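Prarari 식기 어휘 자료 모음: 읽어 주세요 (README)

이 문서는 Prarari 자료 모음을 처음 받는 분을 위한 설명입니다. Prarari는 부엌과 식탁에서 쓰는 말을 여러 언어로 모은 작은 어휘 자료입니다. 한국어 설명은 제가 직접 썼습니다. 저는 한국어를 어른이 된 다음에 배웠기 때문에 어색한 문장이 있을 수 있습니다. 고칠 곳을 보시면 알려 주시기 바랍니다.

1. 자료의 내용

현재 판에는 표제어가 200개 들어 있습니다. 표제어는 한국어, 터키어, 페르시아어, 암하라어, 힌디어로 적혀 있습니다. 모든 표제어가 다섯 언어로 다 채워진 것은 아닙니다. 빈칸은 두 가지 뜻이 있습니다. 첫째, 그 언어에 맞는 말이 없다고 제보자가 대답한 경우입니다. 둘째, 아직 물어보지 못한 경우입니다. 이 두 경우를 구별하기 위하여 비고 칸에 "없음" 또는 "미조사"라고 적었습니다. 비고 칸까지 같이 읽지 않으면 잘못 이해할 수 있습니다.

표제어의 범위는 다음과 같습니다.

먹을 때 손에 드는 도구 (숟가락, 젓가락, 포크 등)
음식을 담는 그릇 (공기, 대접, 접시, 종지 등)
마실 것을 담는 그릇 (잔, 컵, 사발 등)
상을 차리고 치우는 동작 (놓다, 차리다, 포개다, 헹구다 등)

조리 도구, 예를 들면 냄비와 국자는 이번 판에 넣지 않았습니다. 이것은 Zuline이라는 이름으로 따로 정리하고 있습니다.

2. 파일의 구성

자료는 쉼표로 나눈 텍스트 파일 세 개입니다. 문자 부호화는 모두 UTF-8입니다.

words.csv: 표제어, 각 언어의 말, 로마자 표기, 비고
examples.csv: 예문과 직역, 제보자의 약호
notes.csv: 말의 경계에 대한 메모

예문은 words.csv의 번호로 연결됩니다. 번호는 판이 바뀌어도 다시 매기지 않습니다. 표제어를 지우면 그 번호는 비워 둡니다. 그래서 마지막 번호가 표제어의 수보다 큽니다. 이것은 오류가 아닙니다.

암하라어의 로마자 표기는 Gebremedhin Wolde 씨가 정한 방식을 따릅니다. 겹자음은 두 번 적습니다. 페르시아어는 글말과 입말의 발음이 많이 다르기 때문에 입말을 먼저 적고 글말을 괄호 안에 적었습니다.

3. 모은 방법

제보자는 모두 12명입니다. 한 사람과 한 시간쯤 이야기하면서 먼저 그 집에서 저녁상을 어떻게 차리는지 물었습니다. 처음부터 "이것을 무엇이라고 부릅니까?"라고 물으면 사람들이 사전에 있는 말로 대답하는 경향이 있었습니다. 그런데 식사 이야기를 하다가 나오는 말은 조금 다릅니다. 한국어 제보자 한 분은 제가 그릇을 보이면서 물었을 때 "대접"이라고 하셨지만, 이야기 중에는 같은 그릇을 계속 "국그릇"이라고 하셨습니다. 이런 경우에는 둘 다 적고, 이야기 중에 나온 말에 별표를 붙였습니다.

녹음은 공개하지 않습니다. 제보자와 그렇게 약속하였습니다. 전사문의 일부만 examples.csv에 들어 있으며, 가족의 이름과 동네 이름은 지웠습니다.

예문은 nearly라는 말을 쓰지 않고도 거의 90개가 된다고 지난 판에 썼는데, 표현이 이상하다는 지적을 받고 "거의 90개"로 고쳤습니다.

4. 말의 경계에 대하여

이 자료에서 제일 어려운 부분은 그릇의 이름입니다. 한국어의 "접시"와 "대접" 사이에는 분명한 선이 없습니다. 운두가 낮고 넓은 그릇은 사람에 따라 접시라고도 하고 그릇이라고도 합니다. 무엇을 담느냐도 영향을 줍니다. 같은 그릇이라도 샐러드를 담으면 "볼"이라는 외래어가 나오고, 나물을 담으면 "접시"가 나오는 일이 있었습니다. 저는 이 점을 크기나 깊이의 숫자로 정하려고 하였으나 성공하지 못하였습니다. 그래서 현재 판에서는 한 물건에 여러 말이 붙는 것을 허락합니다. 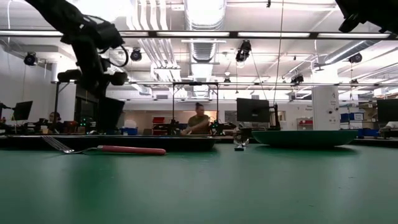 넓고 얕은 초록색 그릇에 대하여 Niloufar Kiani 씨는 페르시아어 "카세"와 "보슈캅" 중에서 하나만 고르라고 하면 대답이 거짓이 된다고 하였습니다. 음식이 들어 있지 않으면 결정할 수 없고, 국물이 있는 것을 담으면 카세, 밥을 담으면 보슈캅이라고 부를 것 같다는 의견이었습니다. 그리고 자료에 "담은 것"이라는 칸을 새로 만들면 좋겠다고 제안하였습니다.

저는 이 제안에 찬성합니다. 다만 이미 모은 말에는 무엇을 담았는지의 정보가 없는 것이 많습니다. 다음 판에서는 새로 모으는 말부터 이 칸을 채우고, 옛 항목은 다시 물어볼 수 있을 때만 채우겠습니다.

마시는 그릇에도 비슷한 문제가 있습니다. 한국어 "잔"과 "컵"은 크기만의 차이가 아닙니다. "술컵"은 제보자 중에 쓰는 사람이 없었고, "물잔"과 "물컵"은 둘 다 나왔습니다. 터키어에서는 재료가 더 중요한 것 같습니다. 유리로 된 것은 "바르닥", 손잡이가 있는 도자기는 "핀잔"이라고 대답한 분이 많았습니다. 그러나 종이로 된 것도 바르닥이라고 하므로 재료만으로 설명할 수는 없습니다. 이 부분은 Umut Öztürkmen 씨가 메모를 썼고, 저는 번역만 하였습니다.

포크는 경계가 비교적 분명합니다. 힌디어의 "칸타"는 가시라는 뜻도 있으며, 이것은 Renu Dwivedi 씨의 메모에 자세히 있습니다. 한국어에서는 "포크"와 함께 "삼지창"이라고 농담처럼 말한 분이 한 분 계셨습니다. 이것은 표제어에 넣지 않고 notes.csv에만 남겼습니다.

5. 알려진 문제

제보자가 도시에 사는 사람에 치우쳐 있습니다. 농촌의 말은 빠진 것이 많다고 생각하여야 합니다.

암하라어 칸은 38개가 아직 미조사입니다. 특히 동작을 나타내는 말이 부족합니다.

한국어의 높임말을 일관되게 처리하지 못하였습니다. "수저를 놓다"와 "수저를 놓아 드리다"를 한 항목으로 묶었는데, 나누는 것이 맞는지 아직 모르겠습니다.

words.csv를 표 계산 프로그램으로 바로 열면 터키어의 점 없는 ı가 깨지는 경우가 있습니다. 가져오기 기능을 쓰고 UTF-8을 선택해 주십시오.

6. 사용 조건

공부와 연구, 수업에서 자유롭게 쓸 수 있습니다. 고쳐서 다시 나누어 주실 때는 무엇을 고쳤는지 적어 주십시오. 예문에서 제보자가 누구인지 알아내려고 하는 일은 하지 말아 주십시오. 예문을 상품 포장이나 광고에 쓰고 싶은 분은 먼저 연락을 주시기 바랍니다.

7. 고칠 점을 보내는 방법

항목의 번호, 지금 적힌 말, 고친 말을 한 줄에 써서 보내 주십시오. 어느 지역의 말인지, 누구에게서 들었는지도 간단히 써 주시면 도움이 됩니다. "우리 집에서만 이렇게 말합니다"라는 제보도 받습니다. 이런 말은 비고에 "집안말"이라고 표시합니다.

받은 제보는 먼저 그 언어를 맡은 사람이 읽고, 의견이 다르면 두 가지를 모두 적습니다. 터키어는 Umut Öztürkmen, 힌디어는 Renu Dwivedi, 암하라어는 Gebremedhin Wolde, 페르시아어는 Niloufar Kiani가 맡습니다. 한국어와 전체 정리는 제가 합니다. 다음 판은 5월에 낼 예정이며, 그 전에 받은 제보까지 넣겠습니다.

İlker Canpolat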